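首页 > 走进祖杜利斯 > 关于我们

搜索 请输入关键词 热门搜索：叠衣服 收纳篮 周末班

关于我们：祖杜利斯（Zundolis）家务学堂

我们教人做家务。洗好的衣服怎么分、怎么叠、放到哪里，厨房抽屉怎么排，出门的箱子怎么装，都可以来学。大人可以来，孩子可以来，三代人一起来更好，我们最喜欢那种一家人围着一张桌子、为了一条毛巾该对折还是三折争起来的热闹劲儿！

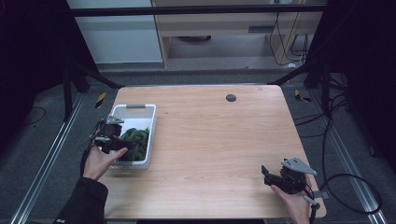
一张桌子，一只篮子

学堂里的课，差不多都是从一张浅色木纹桌面和一只白色塑料篮子开始的。篮壁带孔，篮沿上有一块灰色的提手。篮子里放一块深绿色的布，皱成一团。第一节课就学这个：把布从篮子里取出来，在桌上铺开，抹平，叠好，再放回去。

听起来太简单了是不是？很多新同学刚坐下也这么想，等到自己动手，才发现一块皱布里藏着那么多学问。先找哪个角？两只手隔多远？布边卷进去了，是重来还是顺着捋出来？我们会让大家先按自己的习惯叠一遍，再互相换着叠一遍别人的叠法。一圈下来，同一块布能叠出好几种样子，方的、长的、卷成筒的，每一种都有人觉得“这才对嘛”。

桌角是圆的，这一点我们特别在意，孩子们绕着桌子跑来跑去，大人也放心些。桌面上靠里的地方有一个深灰色的小圆孔，总有小朋友想把袜子塞进去，老师们已经习惯了，下课前会顺手检查一遍。桌上的小划痕、小印子我们也不急着换掉，天天用的桌子嘛，有点痕迹挺好的。

我们是怎么开始的

祖杜利斯最早是尤尼斯·拉德万（Younes Radwan）在自己家客厅里办的周末聚会。他以前在一家叫吕内尔（Lunel）的小旅馆管布草，每天经手的床单、枕套、毛巾堆得比人高。旅馆关门以后，邻居们常来问他床笠到底怎么叠，他一个一个教，教着教着客厅就坐不下了。

第一次正式开班是在六月，天热，来了四个人，其中一位是来找人的，坐下以后就没走。那天教的是毛巾和枕套，床笠留到了第二次。拉德万到现在还留着那天的教案，一张横格纸，正面写满了，背面画着床笠四个角怎么套在一起，画得不太像，但是看得懂。

后来弗农·德雅尔丹（Vernon Desjardins）加入进来，带来了厨房收纳那一整套课。他做过很多年面包，对台面有种近乎固执的讲究：用什么拿什么，用完马上归位，台面上不过夜。他的课节奏快，笑声也多，学员们管那门课叫“弗农的抽屉”。

2019年11月3日星期日，我们搬进了现在的校址，迪东（Dudon）街区的一栋老楼里。搬家那天大家把学过的装箱办法全用上了，重的在下，软的填缝，每只箱子外面写清楚里面是什么、放哪间屋。晚上拆箱，找剪刀还是找了半个小时。这件事后来写进了装箱课的第一页：剪刀最后装，单独拿。

我们教什么

衣物与布品。从单块的布开始，往后是毛巾、T恤、衬衫、袜子、毛衣，最后是床笠和被套。学的时候用篮子分，叠完了用篮子送，一只篮子从头跟到尾。布料换了，手法也得跟着换：棉的可以压，毛的要轻轻托着；滑溜溜的料子最磨性子，可是叠成一次真的很过瘾。

厨房与台面。抽屉怎么分区，锅盖立着放还是平着放，米面豆子怎么装才不会买重。德雅尔丹会请大家把自己家抽屉里的东西按顺序写下来，带到课上一起重新排。有人写了满满两页纸，光筷子就占了三行。

行李与装箱。出差三天的包，带孩子回老家的箱子，搬家的大纸箱，分开来讲。卷着放和叠着放都练，练完自己挑。

亲子整理课。由布兰达·比利亚尔瓦（Brenda Villalba）带。她有一套“找家”的游戏：每样东西都有一个家，玩够了要送它回家。三四岁的孩子就能玩，而且玩得极认真，常常反过来催爸爸妈妈：“剪刀还没回家！”

萨米尔法。这是我们自己琢磨出来的一套叠法，名字叫萨米尔（Samir），专门对付那种从篮子里抓出来、怎么看都没有形状的布。做法是先抓住任意一个角提起来，让布自己垂下去，另一只手顺着边往下捋，捋到下一个角停住，两角拉平，放到桌上，再处理另外半边。对折的时候折口朝向自己，手掌从中间往两边推。初学的人容易急着拉第二个角，一急，布就拧了。慢一点，布会自己告诉你边在哪儿。

老师们

除了上面提到的几位，还有布劳内德·科克伦（Bláthnaid Coughlan），她教衣物课，也负责给新老师听课。她听课不太说话，只盯着手看，下课以后才一条一条讲，讲得很细，连拇指压在哪里都要说。跟过她的老师，叠出来的东西边角确实不一样。

卡哈尔·马迪根（Cathal Madigan）管教具和教室。篮子、布样、衣架、标签纸都归他。他把布样按颜色和厚薄排好，深绿的一摞，米白的一摞，格子的另放，借出去要登记，还回来要叠好。想在家接着练的学员可以找他借一套带走。

课堂上的几个习惯

不比快。叠衣服的快是练久了自己来的，刚开始抢时间，手里全是错的动作，改起来更费劲。

不扔别人的东西。家里的物件留不留，各家自己商量，老师不替人做主。我们教的是留下来的东西怎么放得顺手。

叠坏了就抖开。一块布抖开又是新的，重来多少遍都行。

课上可以聊天，非常欢迎聊天！很多好办法就是边叠边聊出来的。衬衫领子先翻还是后翻，袜子要不要配对再洗，都是学员带来的话题，有的聊到现在也没定论。

现在的祖杜利斯

到目前为止，上过我们完整课程的学员有776位，来过单次体验课的还要多，超过800位。亲子整理课开得晚一些，也已经有388个家庭参加过。有的家庭先是妈妈来，然后爸爸来，再后来外婆也来了，坐在第一排，当场纠正老师的被套叠法。老师认真试了一遍，后来那个叠法就进了教材。

我们一直是小班。一张桌子边上站几个人，老师走一圈能看见每双手，这样教起来踏实。桌子和篮子都用得很勤，上午叠毛巾，下午叠毛衣，到了周末，桌面上常常堆着孩子们的小背心和怎么也配不上对的袜子。

怎么来上课

第一次来，建议先报单次体验课，就是从那只白篮子和一块布学起。不用带东西，穿袖口方便挽起来的衣服就好。如果家里有一件你怎么也叠不好的东西，欢迎带来！我们收到过带帽子的浴袍、婴儿背带、一整顶蚊帐，还有一条长得出奇的围巾，大家围着桌子一起想办法，最后叠好的那一刻全班都在鼓掌。

完整课程分平日班和周末班，内容相同，中途可以换班，提前跟前台说一声。带孩子来上亲子课的，请至少留一位大人全程在教室里，因为这门课大人也要动手，作业也是两个人一起做。

学校和社区想请我们过去讲课，也可以来信谈。桌子用你们的就行，篮子和布我们自己带。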